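Sex 15 março
por Godelieve Peeters

Post rápido que o arroz está no lume e daqui a bocado tenho gente à mesa.

Andava há meses a dizer que ia tratar da cozinha. Em dezembro prometi ao Toon que antes da Páscoa aquilo ficava com jeito. Pronto, foi esta semana. Não obras, que não há dinheiro para obras. Só arrumar. Tirar tudo, ver o que presta, voltar a pôr.

Comecei pelos talheres e colheres de pau porque era o que me irritava mais. A gaveta já nem fechava. Sempre a mesma concha atravessada lá dentro, puxa, empurra, puxa outra vez. Acabei com a gaveta. Tudo o que uso para mexer panelas passa a viver em pé, num cesto com furinhos, ou pendurado na parede. A gaveta ficou para os panos e para as velas dos anos (quem é que guarda velas meio ardidas? eu).

A toalha da Hello Kitty fica, já aviso. A minha irmã goza, o Toon goza, quero lá saber. Limpa-se com um pano húmido e alegra a mesa de manhã.

Utensílios ainda embrulhados e o cesto na mesa:

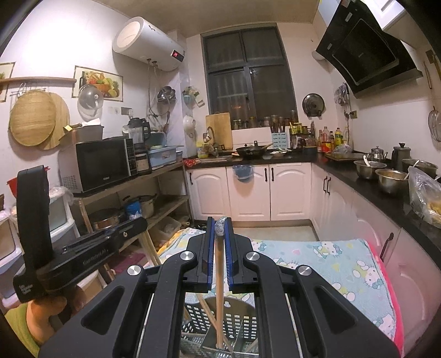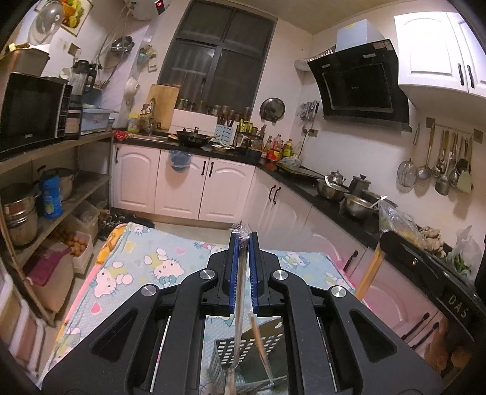 Os embrulhos vão para o lixo e cada coisa é lavada antes de usar, isso faço sempre. Água quente, detergente, secar bem. As de madeira não deixo de molho, já estraguei 2 assim, abriram uma racha ao comprido e depois ficam a cheirar a refogado para sempre.

O resto da semana foi aos bocados:

Segunda, especiarias. Encontrei cominhos de um ano que nem digo. Os frascos bons ficaram, o resto foi fora. Falta pôr etiquetas, comprei umas na Troveo mas descolam com o vapor, não recomendo.

Depois as tampas. As tampas são um castigo. Tenho mais tampas do que tachos e nehuma serve no tacho que está ao lume. Pendurar na parede ajudou imenso, ao menos vejo-as.

Os tabuleiros ainda não têm sítio. Andam da bancada para o forno e do forno para a bancada. Se alguém tiver ideias para um armário estreito digam nos comentários, a sério.

E o rolo da massa, que era da mãe do Toon, está na parede há 7 anos e dali não sai. Ele diz que é decoração, eu digo que é para os pastéis. Faço massa para 4 pessoas e abro-a na mesa, nunca na bancada, que está sempre ocupada com alguma coisa.

Para a semana, o frigorífico. Medo. Há lá uma caixa no fundo que ninguém quer abrir.

A receita do guisado que me pediram fica para o proximo post, leva 950 gramas de carne e uma tarde inteira, hoje não dá. Vou desligar o arroz.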